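Week 5: Glaze, gilding and pattern

Welcome back, everyone! Last week we got through clay bodies, and now we reach the part I've been itching to teach: what goes on top. Please read pages 98 to 111 of the Mollura reader before the tutorial.

**Key terms**

- *Underglaze*: colour laid down before the clear coat, so it's sealed in for good
- *Overglaze*: colour added after, then fired again at a lower heat
- *Gilding*: gold put on last of all, and the first thing to wear off (check the rims of your nan's teacups!)

The Wurska pattern books are a joy. Page after page of feathers, sprigs and dotted borders, all drawn by hand, and you can watch one idea wander from plate to plate. Item 1107 is my favourite.

**For the tutorial:** bring one patterned dish from home and be ready to argue whether its colour sits under or over the glaze.
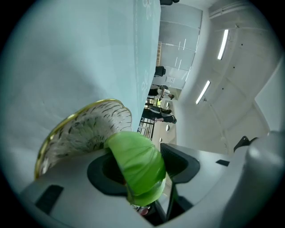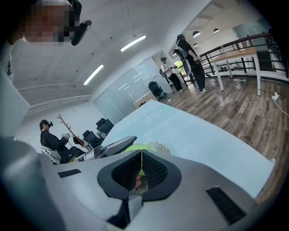

*First picture: gold rim with thin black and grey feather-like streaks on white.*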